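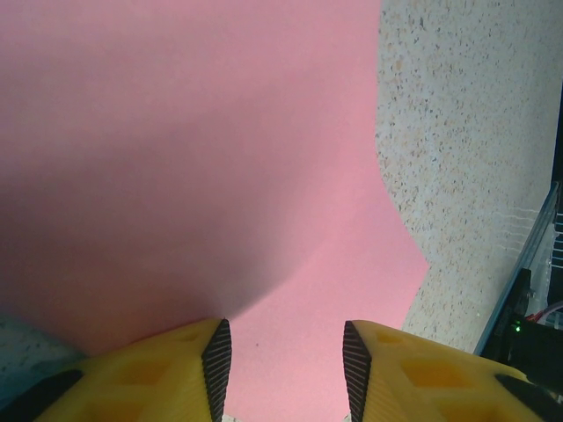

Ragnheiður Bech wrote under my last post that her daughter has the Cambridge-style English exam in January, keeps doing past papers every Sunday, and keeps getting the same mark. Was there anything else she could try, or was it just a matter of doing more of them?

More papers probably won't do it, Ragnheiður! I did the same thing when I was studying for mine, and I got very good at finishing papers and not much better at English. What finally moved my score was an error log, so let me show you how I set one up with my students now.

What you need

A notebook (any notebook, please don't go shopping), two pens in different colors, and one past paper that has already been marked. I know people who do this in Kotero and love it. I tried it for a month and spent most of my time picking label colors, so I went back to paper.

Step 1. Go back through the marked paper

Don't start a new one yet. Take the old one and find every question that lost marks, including the ones where you guessed right (you know which those were). Copy the question number and a few words of the question into the notebook. Leave a wide margin on the right.

Step 2. Write down why

In the margin, in the second color, say what went wrong. "Careless" is banned in my class because it doesn't tell you anything. Try "read 'unless' as 'if'" or "ran out of time, skipped the last paragraph" or "didn't know the word." Keep it short and a little bit blunt.

Step 3. Sort the reasons

I use 3 groups: didn't know it, misread it, ran out of time. One of my students had 61 entries in her log by the spring and well over half were misreading. She had been learning vocabulary lists every night for weeks! We dropped the lists and worked on underlining the instruction words, and her evenings got a lot shorter too.

Step 4. Fix one group at a time

Pick the biggest group and give it two weeks. If it's "didn't know it," go back to the textbook — the unit, with the exercises, not only the summary box. If it's "misread it," do single questions slowly with no clock. If it's time, do half a paper in half the time, and build up from there.

Step 5. Redo the old questions

Cover the margin and answer them again. Anything you get right twice, on two different days, gets crossed out. Anything you miss again gets a star. Starred ones are the pages to read the night before the exam, and then go to bed.

Then do a new paper, under proper conditions, phone in another room. Add the mistakes to the same log.

A note for parents: let your kid write the reasons. I've seen some beautifully neat logs in a parent's handwriting and they don't do much for anybody. Asking "which group is the biggest this week?" over dinner is plenty.

Next time I'll go through the writing paper, which needs a slightly different log with the examiner's comments in it.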